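The job from Trivard was to find out which fingertip pads folded a jacket best, and Firdevs Eren had taken it on because the fee was fair and she owned a suit. She did the work in her own bedroom in Adholm, in June, with the window bright and the heating off.

The ribbed pads went first. She laid the jacket on the flowered sheet, brought the sleeves across the front and started on the hem. Kjell Backlund had told her by phone to open the jaws wider than felt sensible and come in low.

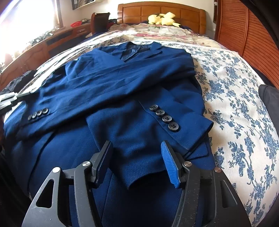
## Second set

By four she had 18 folds written down in pencil. The ribbed pads held the cloth well and let go of it late. The smooth ones, which Kristiansen had sent in a padded envelope, let go at once and sometimes too soon. She wrote "drops hem" and then "drops hem again".

The buttons were the trouble. A cuff button under the pad tilted the whole grip, and she had to back off and start from the sleeve seam. She tried closing slowly. She tried closing fast. Slow was better, but her wrist ached, and she put that down too — Trivard had asked for comments on comfort.

She made tea and drank half of it standing up. Then she spread the jacket flat again, buttoned it, pulled the sleeves out to the sides and picked up the tool.

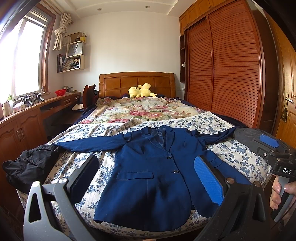
Kjell rang while she was lining up the next fold and said that Ostari had run 507 folds on towels and liked the smooth pads, so what was she finding?

"Towels don't have buttons," she said.

He asked whether she would put that in the report.

"It's on page one."

He was quiet for a bit. There were 2000 smooth pads in a store room at Trivard, he said, already paid for. She said she was sorry about that. She had 40 folds to do before supper and went back to the left sleeve.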